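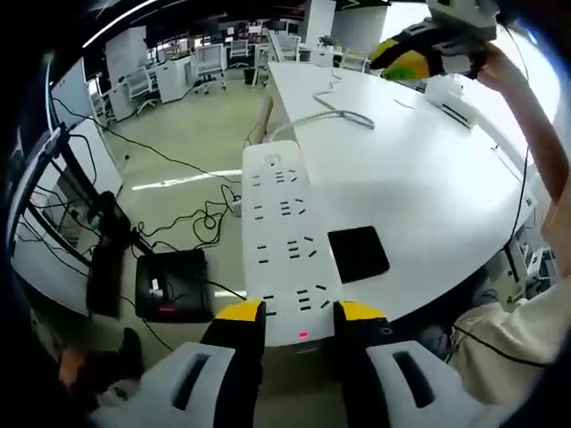 What is the Drorkel hand gripper kit?

It's a pair of hand-held grippers you hold like tools, sold together with charging gear, software and a year of support, so that a person can do ordinary jobs by hand and have the motions recorded for teaching a robot arm later on. The company is Drorkel, the kit has no fancier name than "the hand kit," and I've been keeping this entry up to date since I first got to use one.

Background

Drorkel started out making replacement fingers for other people's grippers, and the hand kit grew out of that. You can still tell, because the fingers are the best thing in the box! The first version went out in a small batch to labs and training shops, and the one on sale now is the third. Sternwood handles sales and repairs in the US, and Skarkcombe does the same job overseas (I've only ever dealt with Sternwood, so I can't tell you what the Skarkcombe people are like on the phone).

What you get

The kit comes in a hard case and has two grippers, a charger, a set of spare finger pads, a strap for each hand and a printed setup guide that runs to 8 pages. I like the guide a lot. It's written for somebody who has never touched a robot, and it puts the safety stuff up front where you'll read it.

The software is a separate download called Poojary. It checks that both grippers are talking to the computer, starts and stops a take, and lets you play the take back before you decide to keep it. Version 5 is the current one and it's a big step up from the one I learned on, mostly because the playback no longer freezes when you drag the slider.

Price

The kit costs $3000 from Sternwood. With the extended repair plan it comes to $3512, and I paid for the plan. Would I do it again? Probably, if the kit was going to be shared. Finger pads are cheap and you can change them yourself, but anything inside the housing has to go back to the shop, and shipping both ways is covered only if you have the plan.

How it handles

You squeeze, the fingers close, you let go, they open. My hands got used to it in a morning. The part that took longer was learning to slow down, because I kept moving the way I'd move with bare hands and then the takes looked jumpy on playback.

Using both hands together is where the kit earns its price. Long, stiff things are a good place to start, and a power strip is a nice one since it's easy to grab by the sides and it's the kind of thing any office has plenty of. Small round things are harder. Thin paper is miserable, and I've given up on it for now. 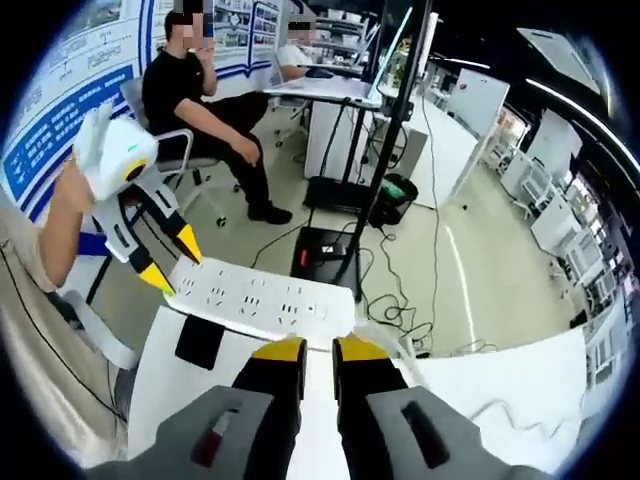
One reader wrote in to say I'd been too easy on the straps: they loosen after an hour of steady use, you end up gripping harder to make up for it, and by the afternoon your thumbs are sore. The same reader swapped them for wider ones from a camera store and says the difference is huge.

I've since tried wider straps myself and I agree, so put that on your shopping list. Drorkel does sell a padded strap as an extra, but it was out of stock every time I looked.

Known problems

Poojary sometimes loses one gripper when the computer wakes from sleep. Closing the program and opening it again fixes it. The setup guide says to restart the whole computer, and I've never needed to.

The charger has one light for both slots, so you can't tell which gripper is full (a silly way to save a few cents, if you ask me). Older kits also had a squeaky trigger. Sternwood will fix that for free if you send the gripper in, plan or no plan.

Compared with renting

Skarkcombe rents the kit by the month and Sternwood doesn't, at least not yet. If you only have one short project, renting makes more sense, and the rental includes a video call to get you set up. For anything longer I'd buy. You get attached to your own pair, you learn how each trigger feels, and you're not packing the case back up just when you've gotten good at it.

Updates

I last went over this entry in September, after the newest Poojary update. Left-handed setup is in the program now, under Preferences, and it works fine for me with the triggers swapped.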